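儿童科普园地:机器人的“手”是怎样做出来的

适读年龄:八岁以上
发布单位:Julorance 共享工坊少儿科普组
更新日期:2025年7月14日

各位小读者:

在共享工坊里,有人做木凳,有人修收音机,也有人做机器人的“手”。这种“手”有一个正式的名称,叫作夹爪。本文将介绍夹爪的构造、制作步骤,以及制作时应当遵守的规定。

一、什么是夹爪

请伸出你的手,用拇指和食指捏起一块橡皮。你用到的只有两根手指,橡皮却稳稳地停在指尖上。许多夹爪也是这样工作的:两根手指从两边靠拢,把东西夹在中间;松开时,两根手指分开,东西就放下了。

夹爪可以装在机械臂的末端,也可以做成手持式,由人拿在手里操作。手持式夹爪适合在桌面上练习。制作者拿着它去夹杯子、盒子和笔,很快就能知道哪里设计得好,哪里还要修改。

二、手指为什么要软一些

如果两根手指都用坚硬的铁块做成,夹鸡蛋时就很容易把蛋壳压破。因此,不少夹爪的手指采用有弹性的材料。碰到圆的东西,手指会顺着它的形状弯曲,接触的地方变多,每一处受到的压力就变小了。

有一类手指的设计来自鱼的尾鳍。科学家发现,用手指轻轻推某些鱼的尾鳍,尾鳍的尖端不会向外倒,反而朝着手指弯过来。工程师把这个现象用在夹爪上,做出了里面有许多横向小肋条的三角形手指。

手指的内侧通常还有一道道凸起的纹路。请看看自己的运动鞋底,上面也有纹路。纹路可以增大摩擦,使东西不容易滑落。

三、制作的步骤

本工坊的手持夹爪项目名为“Grondia”,由指导教师 Hatem Shehata 负责。项目分为4个阶段。

第一阶段是画图。制作者先在纸上画出手指的形状,再用电脑画成立体图。图上要写明每个部分的长度。Grondia 的第一版手指长35毫米,试用后大家认为太短,夹不住水瓶,于是重新画图。

第二阶段是打印。三维打印机把塑料丝加热变软,一层一层地叠起来。外壳用较硬的材料,手指用较软的材料。打印时喷头温度很高,小朋友不得用手触碰。

第三阶段是组装。制作者用螺丝把手指、连杆和外壳连接起来。连杆的作用与雨伞的骨架相似:推动一处,其他地方也跟着动。螺丝拧得太紧,手指动不了;拧得太松,手指会左右摇晃。

第四阶段是试用。制作者挑选形状、轻重各不相同的物品,逐一试夹,并把结果写在记录本上。记录本上应当写明物品名称、夹住与否,以及下一次打算修改的地方。失败的记录也要保留,不得撕去。

四、方格标记有什么用

有些夹爪上装着一块小板,板上印有黑白相间的方块图案,样子有点像二维码。这种图案叫作基准标记,是给摄像头看的。

摄像头拍到标记以后,电脑会根据图案的大小判断它离得远还是近,根据图案歪斜的程度判断它朝向哪里。标记固定在夹爪上,电脑知道了标记的位置,也就能推算出夹爪的位置。使用时,手和衣袖不要挡住标记。

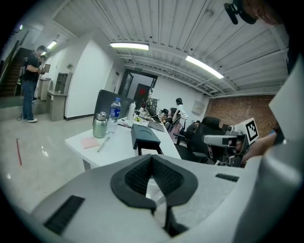
图1 手持夹爪的两根黑色手指,内侧有纹路。右侧另一件夹爪装置上装有黑白方格标记板。

五、桌上的物品也是“考题”

书桌上的日常物品很适合用来检验夹爪。笔又细又长,要对准中间才能夹平;金属瓶表面光滑,需要足够的摩擦;盒子有棱有角,夹的时候手指应当与侧面对齐。便利贴很薄,紧贴桌面,往往是最难夹的一种。

小读者可以在家里用两把塑料尺做一个简单的练习:一手拿一把尺,从两边夹起一支铅笔,移到旁边再放下。然后在尺子内侧各贴一小段橡皮筋,再试一次,比较两次有什么不同。

六、安全规定

进入工坊制作区的儿童,须有一名成年人陪同。
长头发应当扎好,袖口应当收紧。
使用螺丝刀时,另一只手不得放在刀头前方。
夹爪合拢时,不得把手指伸入中间。
电线应当沿桌边整理,不得横在过道上。
离开前,请将工具放回原处,并告知指导教师。

七、小词典

夹爪:机器人用来抓取物品的部件。
连杆:把一处的运动传到另一处的杆状零件。
摩擦:两个物体接触时,阻碍它们相对滑动的作用。
基准标记:供摄像头辨认位置和方向的图案。

有意参加 Grondia 项目的小读者,请由家长到工坊服务台登记,每组限3人。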